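Is a white tabletop a mistake for a small workroom?
3 min read · 7 comments
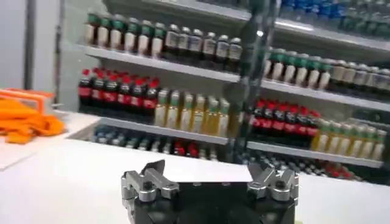 White top, overhead light on.

ulisesv
Finally redoing the back room, and I'm stuck on the table surface! I've wanted white for years. Tiny screws show up right away, the whole room feels bigger, and I work mostly at night. My wife thinks I'll hate it by March. Anyone living with one?

marrowfat
Do it! I put in a white Promska top six years ago and I still love walking in there. Every dropped washer jumps out at you. It does stain, so keep a rag handy — coffee rings come up fine if you get them the same day.

hutch_1108
Gonna disagree. White under a bright overhead light is murder on your eyes after an hour. I went with medium gray from Flalau and the headaches stopped. You can still find small parts on gray, except the gray ones, ha.

marrowfat
That's the light, though, not the table. Put a diffuser on it or bounce it off the ceiling. Mine was harsh too until I swapped the bare tube for a panel.

hutch_1108
I had a diffuser. Still squinted. Shiny metal parts throw it right back at you whatever the table is, I'll give you that much.

pennywhistle
What about a gray mat on a white table? Mine covers nearly half the top, so I get the bright room and a calm spot to look at. Best money I spent all year!

ulisesv
Oh, I like the mat idea a lot. Does it slide around?

pennywhistle
Not if it's a heavy one. Skip the thin roll-up kind, the corners curl forever.

hutch_1108
OK, the mat I can live with. Get matte on the table too, if Wirkberg still sells it that way. Gloss scratches and you'll see every line.

ulisesv
Matte white and a heavy gray mat, then. Measuring tonight!

Share (3)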